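COMMUNIQUÉ DE PRESSE
6 octobre 2026

Skernent lance ses ateliers de rangement pour les bureaux qui débordent

Je vous écris avec un enthousiasme que j'ai du mal à contenir : les ateliers Skernent ouvrent enfin leurs inscriptions ! Depuis le mois de juillet, je passe mes journées dans les placards des autres (avec leur accord, je précise) et j'y ai pris un plaisir fou. Factures, contrats, vieux plans, modes d'emploi d'appareils disparus depuis longtemps... tout y passe.

Le principe tient en 2 heures, chez vous, devant vos propres meubles. On ouvre les portes en grand, on sort ce qui traîne, on trie, puis on range dans des boîtes de classement épaisses, une couleur par usage. Le bleu pour les dossiers en cours, c'est ma petite manie, mais vous choisirez ce que vous voulez ! Chaque boîte reçoit une étiquette, et les dossiers du moment restent sur le dessus du meuble, à portée de main.
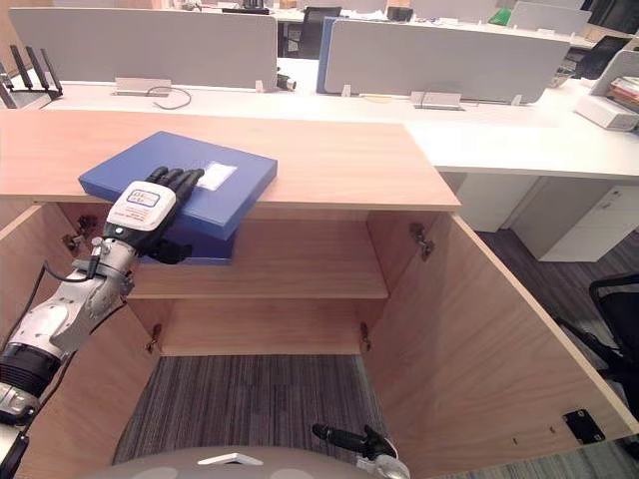 Pour la suite, je tiens beaucoup aux petits meubles bas en bois clair. Une étagère à mi-hauteur, deux portes, un dessus bien plat pour poser ce qu'on consulte dans la journée : pour un bureau de taille modeste, je n'ai rien trouvé de plus pratique. J'en ai parlé pendant des semaines avec l'atelier Charvát, qui prépare pour nous une série dans cet esprit, et avec la papeterie Kulleck, qui fournira les boîtes et les étiquettes.

Les premières séances ont eu lieu cet été chez Bisov, un cabinet de géomètres où les archives avaient fini par gagner le couloir. Nous y avons classé près de 400 dossiers, et la photocopieuse est de nouveau accessible par les deux côtés (grand soulagement dans l'équipe).

Les ateliers accueillent jusqu'à 6 personnes. La séance coûte 100 euros par entreprise, boîtes non comprises. Pas besoin de préparer quoi que ce soit, et surtout ne rangez pas avant mon arrivée, je préfère voir les choses comme elles sont !

Les inscriptions se font dès aujourd'hui auprès de Skernent, par téléphone ou par courriel. Les journalistes qui souhaitent assister à une séance sont les bienvenus, il suffit de me prévenir la veille.

Contact presse : Skernent, service ateliers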